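The Great Account Clear-Out

13th May

I had an email last month from a company called Hiltex, telling me they were very sorry but "some customer information" might have been seen by someone who shouldn't have seen it. My first thought was, who on earth are Hiltex? I had to search my inbox to find out. I'd bought a waterproof cover for a garden table from them, once, when we lived in the old flat, and we don't even have that table any more. But they still had my name, the old address, my mobile number and (this is the bit that made me put my tea down) a password I was definitely using in other places at the time.

I changed the password wherever I could think of. Then I sat there wondering how many other table covers there were. How many companies have I handed my details to in order to buy one thing, or read one article, or get ten per cent off a pair of shoes I then sent back?

So I spent most of my free evenings in April finding out, and I've promised several people I'd write it up. It's long. Get a biscuit.

Finding the things

You'd think this would be the easy part! I started with the passwords my browser had saved, and that gave me a decent list straight away, though plenty of them were duplicates, or the same shop under a slightly different web address, or a login for a router I no longer own.

Then I went through my email. Searching for "welcome" was the best trick by a mile, followed by "verify your email" and "your new account". "Unsubscribe" brings up far too much to be useful, unless you like being shown every newsletter you've ignored since you were a student. I also tried "happy birthday", on the theory that anybody sending me a voucher on my birthday must be keeping my date of birth somewhere. That one found me a bowling alley, two pizza chains and an optician.
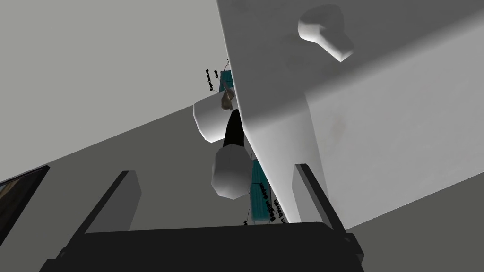
By the end of the second evening I had 39 accounts on the list that I knew I didn't want. I'm not including the ones I use, like the bank and the dentist and so on. These were just the leftovers. There was a forum about sourdough. There was a photo printing site with an entire holiday on it. There was Birnside, where I'd apparently booked a parcel collection and been given a "wallet" with my card in it, which I have no memory of agreeing to and would have said no to if they'd asked me nicely.

I put everything in a plain old spreadsheet with the name, which email address I'd used, what they were likely to know about me, and whether I'd managed to close it. I didn't put passwords in it, before anyone writes in.

What order to do them in

My instinct was to start at the top and plod down, and I did that for one evening before realising I'd spent it deleting myself from recipe sites while Birnside still had my card. So I stopped and sorted the list again. Anything with a saved card went first. After that came anything with a scan of something official, and I had one of those, a letting agent in Nodstead who'd wanted a copy of my passport for a flat we didn't even get. Then anywhere with my date of birth and address together, then the forums and shops, and last of all the places that only ever had an email address.

If you only have one evening to give this, do the saved cards and go to bed. You'll have done the most useful part of it.

One thing I'd do differently is log in and look round before closing. I nearly lost all those holiday photos by being too keen. Download your order history as well if there's anything on there still under guarantee (I had to email a kettle company and grovel). 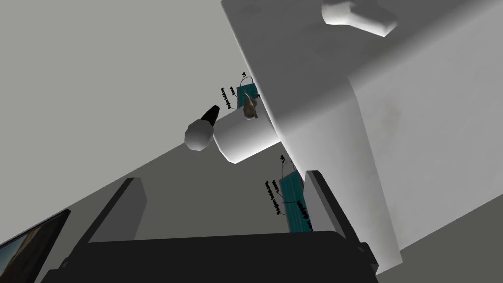

The good, the slow and the maddening

Some of them were lovely. The sourdough forum had a button that said "Delete my account", I pressed it, it asked if I was sure, and that was the end of it. I felt quite fond of them, and slightly guilty about leaving.

A lot of them make you wait. The usual arrangement seems to be that your account is "deactivated" and then properly removed after 30 days, as long as you don't log in during that time. Fair enough, I can see that people change their minds or get their accounts closed by a furious ex. But do put a note in your calendar, and do not (as I did, with the optician) log in after a fortnight to check how it's going. That starts the whole thing again. I was so cross with myself.

Then there are the ones which don't have a button at all. You look in Settings, then Privacy, then My Profile, then the help pages, where there's a long article on how to change your profile picture. Palacios was the worst of these. It's a restaurant booking app I used for my sister's birthday and it had my number, my email, my date of birth, and a note on my file saying I'm "flexible on seating". There was no way to close the account from the app. The help page said to do it on the website, and the website said to do it in the app. I went round that particular roundabout for most of an evening with the laptop on one knee and the phone on the other.

In the end I wrote to them, and it worked so much better than all the clicking that I started doing it for everybody. In the UK you have a right to ask a company to erase your personal data. It isn't absolute, there are things they're allowed to hang on to, like records they need for tax, but most shops have no good reason to keep your birthday. You don't have to use any special form. Find the privacy policy, look near the bottom for a contact address, and send something short. Mine went like this:

Hello, I have an account with you under this email address. Please close it and erase the personal data you hold about me, under my right to erasure. If there is anything you need to keep, please tell me what it is and why. Please confirm when this has been done. Thank you.

Send it from the address the account is under if you possibly can. They're entitled to check you're really you, and that saves a lot of back and forth. If they write back wanting a passport scan to delete a pizza account, I'd politely ask whether they need all that. I did, and they didn't!

They normally have a month to answer. Palacios took nearly all of it and then sent me one line with no greeting, but it was a yes, so I'll take it.

When they won't let go

A few sites just don't reply, or the company's been sold, or it's a dead little shop whose website is still limping along with no one at home. For those I logged in and emptied the account as well as I could. I took off the card and the phone number and cleared the address. Where it wouldn't let me leave a box blank I put something useless in it. Then I changed the password to a long random one, so at least if it leaks it isn't a password I use anywhere else. It's not the same as being gone, and they may well have the old details in a backup somewhere, but there's less lying on the top.

Where I've got to

36 closed. The letting agent took two phone calls, and they did send me written confirmation that the passport copy has gone. Of the ones still open, one is ignoring me and the others are in their waiting period, and I'm sitting on my hands and not logging in.

Has it changed anything? Well, my inbox is a lot quieter. I also check out as a guest now whenever there's a choice, and I've stopped giving my date of birth to anyone selling me lunch. I did crack last week and join a loyalty scheme for a garden centre, but I used a separate email address for it and left out everything without a star next to it, so I'm calling that progress.

Let me know in the comments if you've had a go at yours, or if you've got a better search word than "welcome". I'm sure I've missed some.

Comments
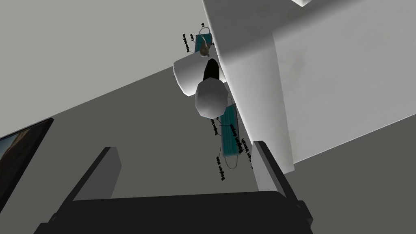 Rocío Beltrán: I tried "receipt" and "reset your password" after reading this and found loads that "welcome" had missed. Also worth looking in the list of sites you've signed into with a social media or email login, as those never send you a password so they don't show up in the browser. Mine had a quiz on it from years ago that could still see my contacts. Does removing it from that list close the account as well, or do I have to write to them?

Reply from the author: Oh, good one, I hadn't looked there at all! As far as I know, taking it off the list only stops it getting anything new from you, and whatever it's already got stays where it is. So I'd write to them first, while you can still log in, and take it off the list once they've confirmed. I'm off to check mine now and I'm a bit scared.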